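Influencia del estampado de un tapete textil en la localización visual de cubos de cartón
Memoria del proyecto de asignatura. Autor: Rafferty Zamora. 5 de febrero de 2025

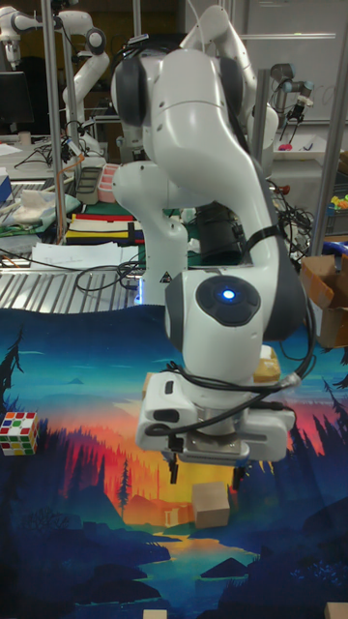 1. Objeto del trabajo
El fondo sobre el que descansa una pieza pequeña condiciona la facilidad con que se distinguen sus aristas. El trabajo compara dos superficies de apoyo, una lisa de color gris y otra estampada, y evalúa en cada una la localización de cubos de cartón en tonos marrones y tostados. El tapete estampado reproduce un paisaje estilizado con un sol central, bandas rojas, naranjas y amarillas, siluetas de pinos y un río azul claro entre colinas oscuras. La posición más desfavorable prevista en el plan de ensayos es la del cubo marrón claro apoyado sobre la zona amarillo anaranjada del sol, por la proximidad de tono entre la pieza y el fondo. Las posiciones sobre las colinas azul marino se tomaron como caso favorable.

2. Material
Tapete estampado Privamley, de tejido, sin base rígida.
Tapete liso Gonda, gris mate, de las mismas dimensiones.
Cubos de cartón montados a mano a partir de plancha troquelada Thibodeaux. La plancha procede de dos lotes con acabado distinto; uno de ellos tira ligeramente a amarillo.
Luminaria regulable Skornex, usada en dos niveles: 400 y 800 lux medidos en el plano de la mesa.

3. Procedimiento
Se dividió el tapete en cuatro zonas según el color dominante: cielo, sol, río y colinas. En cada zona se colocó un cubo con una cara paralela al borde largo del tapete y se registró una imagen por posición. La operación se repitió con el cubo girado. El contorno de la cara superior se extrajo mediante umbral sobre el canal de luminancia y, en una segunda pasada, sobre el canal de saturación. Se dio por válida una localización cuando los cuatro vértices quedaban dentro de la tolerancia fijada respecto a la plantilla.
Las posiciones sobre el tapete liso se marcaron con la misma plantilla. No se modificó el umbral entre superficies, con el fin de que los resultados fueran comparables.

4. Resultados
Con el tapete liso se obtuvieron 67 localizaciones válidas y 18 fallidas. Los fallos se concentran en el nivel de 400 lux y corresponden en su mayoría a cubos del lote amarillento.
Con el tapete estampado el comportamiento depende de la zona. Sobre las colinas el contorno se extrae completo en los dos niveles de luz. Sobre el río se pierde a veces una arista, la más próxima a la orilla dibujada, que el umbral une con el borde de la pieza. Sobre el sol, el canal de luminancia no separa la cara superior del fondo; el de saturación recupera dos o tres aristas con 800 lux y ninguna completa con 400.
La sombra propia del cubo ayudó en la zona del sol más de lo esperado. En varias imágenes fue el único elemento que permitió situar la base.

5. Incidencias
El tejido forma arrugas cerca de su borde más alejado. En esa franja el umbral genera contornos falsos de longitud similar a la arista del cubo, por lo que se excluyó del análisis. Se intentó tensar el tapete con cinta de doble cara, con resultado irregular.
Tres cubos perdieron la escuadra por la solapa de cierre y se sustituyeron durante las pruebas. No se anotó en qué posición se habían utilizado antes, lo que resta valor a la comparación entre lotes.

6. Trabajo pendiente
Repetir la serie de la zona del sol con cubos forrados de papel blanco. Planchar el tapete o pegarlo a un tablero antes de medir la franja excluida. Los datos de noviembre, tomados con otra plantilla, no se han incorporado a esta memoria y se entregarán como anexo.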